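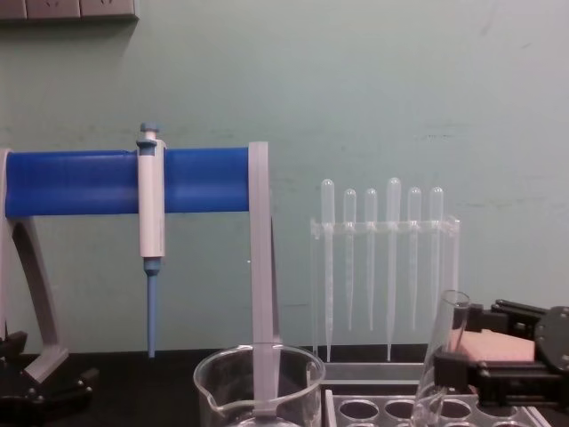 Bench Automation Group, Jullinport - shared notebook, wet bench

March 25, 2022

Carrying on with the tube handling comparison. Kobina asked for a proper write-up of the scoring change before we touch anything else, so most of this entry is that, with the bench notes at the end.

**Where we were**

The policy (Grisitz, second version) was trained on 2,504 teleoperated episodes, all two-armed, all on the black bench with the pipette stand, dropper rack, beaker and tube rack. The task for the right arm is to lift a glass test tube out of the clear rack, hold it clear of everything else, and put it back in a hole of our choosing. The left arm waits low by the foot of the pipette stand until it gets its turn with the beaker.

Up to now we scored an episode as a pass if the tube ended upright in the right hole. That was too kind. Everaldo Aguiar went back through the passes from the last block and found plenty where the tube had knocked the dropper rack on the way, or had gone into the hole only after scraping across the top of the tube rack. All of those had been counted the same as a clean one.

**New scoring**

Four marks per episode, each yes or no:

- tube gripped by the glass, pads flat, no slip during the lift
- no contact with the dropper rack or anything hanging in it
- tube in the correct hole at the first attempt
- arm back at rest without moving the tube rack

An episode is clean if it gets all four. We keep the old pass mark as well so the earlier numbers can still be compared. Two people score separately from the recordings and only talk about the ones they disagree on. Everaldo and I did 500 old episodes this way and disagreed on 38, nearly all on the second mark. Touching the dropper rack is hard to judge from the chest view when the tube leans towards it, as both are clear and the outlines run into each other. We agreed to use the side view for that mark only.

**Tilt**

The tube leans in the grip more often than I expected. It comes out of the rack straight enough and then tips slightly towards the dropper rack once it is held up. My guess is that the foam pad gives a little on one side before the other. Kobina thinks the fault is in the demonstrations: whoever was driving tended to close the gripper before it was square to the tube, and the policy has copied that. Both could be true. To separate them I want to run:

1. same policy, pads as they are
2. same policy, fresh pads cut from the same sheet
3. policy retrained without the demonstrations where the gripper closed off square, old pads

Number 3 needs the angle at closing for every demonstration. It is in the logs but under the old Clornirar joint names, so the script needs changing first. Everaldo has said he will do it.

**Clear things in front of a pale wall**

Separate problem, but it keeps coming up. The transfer pipettes show as little more than faint white edges against the wall, and the depth reading on them is useless. The policy must be steering round the dropper rack mostly from habit, because the rack was in nearly the same place in every demonstration. I moved it a hand's width to the left for a handful of tries and the right arm took its usual path regardless. Not enough tries to report, but it fits.

Options we talked over:

- dark card behind the bench (quick, but then we have changed the background from all the training data)
- coloured water in the droppers (Kobina against, says it only hides the question)
- collect more episodes with the dropper rack moved between each one

I prefer the last. With a new batch we would be at some 3,110 episodes in total, and that is as much as the Fontes machine can train on overnight with the present settings. Anything larger waits until the storage is moved in September.

**Bench notes**

- Leave the micropipette on the blue bar. It is in all the training episodes and should stay where it is until this comparison is finished.
- Tape marks for the tube rack have lifted at one corner. Replaced, and checked against the printed layout.
- The left gripper rests closer to the stand leg than the layout sheet says. Left it alone for now - changing the rest position means a new calibration and I would sooner do both arms together.
- Spare tubes are in the drawer under the sink. They are a different make with a thicker lip, so don't mix them into a scored block.

**To do**

- Everaldo: script for closing angles
- me: cut pads, run conditions 1 and 2 in alternating order
- Kobina: random positions for the dropper rack, printed so that whoever is collecting can follow them
- all: score the remaining old episodes before looking at any of the new ones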